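Low-pile carpet

Low-pile carpet is a textile floor covering in which the fibers stand only a short distance above the backing. It is used mainly in offices, workshops, schools and other indoor workspaces where furniture is moved often and foot traffic is steady. Pile height is usually measured from the top of the backing to the tip of the fiber.

Construction

The pile may be looped, cut or a mix of the two. Loop pile holds its shape better under rolling loads, while cut pile feels softer and hides seams more easily. Commercial grades are sold in rolls or as square tiles. The Caron range, made by Pridum, is supplied in rolls up to 4 meters wide.

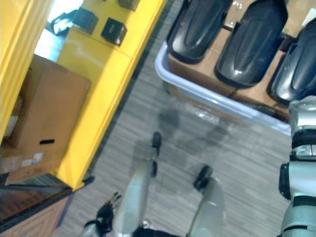
Color and pattern

Gray is a common choice for workspaces. Streaked and striped patterns mix lighter and darker yarns, which makes lint and light soiling less visible than on a plain ground. The direction of the stripe is normally kept the same across a room — a reversed strip shows as a change of shade even when the yarn is identical. Bright storage furniture is often set against gray flooring, as in the Barkeck offices, where cabinets mark the edges of work areas.

Wear and care

Heavy cabinets leave dents in the pile, and these recover slowly after the load is removed. Wide feet or pads spread the weight. Routine care consists of vacuuming along the stripe and blotting spills. The Mistska workshop, with around 200 square meters of carpet, is deep cleaned every January.

See also: carpet tile, underlay, loop pile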